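Report on the Visit to the Grenon Textile Reuse Center

Prepared for the members of the Culden Household Goods Exchange

In March, a group from the Culden Household Goods Exchange spent a working day at the Grenon Textile Reuse Center. The visit was arranged at the invitation of the center's operations manager, Sebastián Mansilla, and was led on our side by So-yul Yeon, who coordinates clothing intake at Culden. The group arrived shortly before nine in the morning and left at half past three. This report sets out what was seen in each area, the main points raised in discussion, and the matters that the Exchange may wish to take up before the fall intake.

Background to the visit

The Exchange has accepted donated clothing for several years, but the rooms at Culden were laid out for furniture and kitchen goods. Clothing arrives in bags of every size and is sorted on two folding tables at the rear of the hall. Children's wear has been the most difficult category. The pieces are small, sizes are marked in different ways, and families who come to collect often leave with only part of what they need. Grenon handles mainly children's and household textiles, and its methods had been recommended to us by the Stosent branch after its own visit.

Receiving area

The day began at the loading door on the north side of the building. Donations are received there on four mornings a week. Each delivery is weighed on a floor scale, given a paper ticket, and moved on a wheeled cart to the holding room. In the month before our visit the center received 2,606 pounds of textiles, which Mr. Mansilla described as an ordinary month for the season.

The ticket carries the date, the weight, and the source (household, school, shop, or other charity). It stays with the cart until sorting is complete. Ms. Yeon noted that our own bags lose their identity as soon as they are placed on the pile, and that complaints about unsuitable donations cannot be followed up for that reason. The Grenon ticket is a half sheet printed on both sides, and a blank copy was given to us.

Bags are opened within two working days. Anything damp is taken out immediately and sent to the laundry room. We were told that a single wet towel can spoil a whole cart over a weekend, and that the two-day rule was adopted after the center had to discard most of a large school donation.

First sort

The first sort takes place in a long room with windows down one side. Sorters stand at waist-high tables and divide each cart into adult clothing, children's clothing, bedding and towels, curtains and yard goods, and items for rag. No attempt is made at this stage to judge size or quality beyond obvious damage. The supervisor explained that new sorters tend to slow down because they begin to fold and admire each piece, and that the first sort is deliberately kept rough.

The tables have a raised lip on the far side, so that garments can be pushed forward without falling to the floor. Bins stand beneath and behind. Several members of our group tried the work for half an hour and found the height comfortable, though one taller member would have preferred a higher table. The tables were built by a joiner in Cârstea, and the center has offered to share the drawings.

Laundry and drying

The laundry room holds six machines, of which five were in use. Everything that will be given out is washed, including pieces that arrive with store tags. The center uses one unscented detergent throughout, following requests from families with young children. Drying is done partly by machine and partly on ceiling racks lowered by a pulley.

The racks drew a good deal of interest. They take up no floor area, and the warm air near the ceiling does much of the work. Our hall has a ceiling of similar height. The center's staff cautioned that the fixings must go into the joists and that the racks should be loaded evenly from both ends.

Children's clothing

Most of the late morning was given to the children's section, which was the principal reason for the visit. Clothing that has been washed and dried comes here to be inspected, sized, and matched into sets.

Inspection follows a fixed order: neck, cuffs, front, back, hem, and fastenings. The inspector runs a hand inside each sleeve and leg to find holes that do not show from outside. Small repairs, such as a loose button or an open seam, go into a tray for the mending table. A garment with a stain that has survived washing is set aside for a second treatment and, if that fails, is cut for rag. Printed pieces are checked with particular care, as a print that has begun to crack will usually continue to do so.

Sizing is done against outlines painted on the table. The center found that labels could not be relied upon, partly through shrinkage and partly because makers do not agree with one another. A shirt is laid over the outlines and given the size it fits, whatever the label says. A colored loop is then attached at the collar or waistband.

Sets are made up for a child of a given size and usually contain tops, bottoms, sleepwear, and a warm layer. Ms. Yeon asked how colors and prints are allocated. The answer was that sets are not divided into those for girls and those for boys. Bright colors and cartoon prints are spread as evenly as possible, so that every set has at least one piece a child might be pleased to pull out first. Plain garments are plentiful and make up the remainder. Families may exchange any piece at the counter without giving a reason.
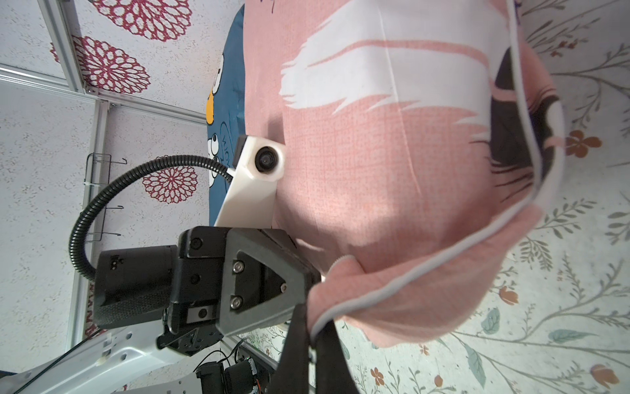

Printed fabrics in the children's section: pink with a large white feather-like shape, and dark teal-blue with a cartoon character and the word "WOW."

The center completed 377 sets in the last quarter, against a target of 300. Mr. Mansilla attributed the improvement to the painted outlines and to a change in shelving. Sets were formerly stored in boxes by date of completion. They now stand on open shelves by size, and a gap on the shelf tells the team which size to work on next.

Folding and storage

We were shown the folding method used for all children's tops. The sleeves are turned in, the garment is folded lengthwise to the width of a card template, and it is then folded in thirds from the hem. Any print is left facing outward where possible. The resulting bundles stand upright in a shallow tray and can be looked through from above in the manner of a file drawer.

Members of our group practiced the method under supervision. It was slower than our usual practice at first, though by the end of the session most had found a rhythm. Slippery fabrics remained awkward, and the staff agreed that these are better rolled.

Mending table

The afternoon opened with a brief stop at the mending table, where two sewing machines and a button tin are available to anyone who has completed the center's short course. Repairs are limited to ten minutes per garment. Fabric from pieces that cannot be saved is kept if it is sound, and the more cheerful prints are used for patches, drawstring bags, and bibs. The center recorded 212 repaired garments in the same quarter.

Discussion

The closing discussion was held in the staff room. Ms. Yeon thanked the center and outlined the conditions at Culden, in particular the shared use of the hall and the lack of plumbing for more than one washing machine. Mr. Mansilla advised against copying the whole arrangement at once. In his view the ticket system and the sizing outlines cost very little and would bring the earliest benefit. Laundry could be handled for the time being through an agreement with a nearby laundromat.

A question was raised about seasonal storage. Grenon keeps winter coats in a rented unit and brings them back in September. The unit is dry but unheated, and the coats are bagged by size before they leave the building. The center would not recommend storing wool in this way without regular checks for moths.

There was also some discussion of what to do with donations that are clean and sound but that few families choose, such as formal wear in very small sizes. Grenon lends these out for the day of an event — a service that began informally and now has its own rail and a sign-out book.

Matters for consideration

The group proposes that the Exchange adopt the Grenon ticket, with our own heading, at the start of the next intake period. It further proposes that one of the two folding tables be replaced with a fixed sorting table built to the Cârstea drawings, subject to a quotation from the joiner.

Painted outlines for children's sizes could be prepared on a sheet of board and laid over the existing table when clothing is being sorted. Ms. Yeon has agreed to trace the first set from garments already in stock. The question of ceiling racks should be referred to the owner of the hall before any further work is done on it.

Staff from Grenon have been invited to visit Culden in return, and a Monday is likely to suit both parties. Members who wish to attend are asked to leave their names at the front desk. Copies of the blank ticket and the folding template are available from the same place.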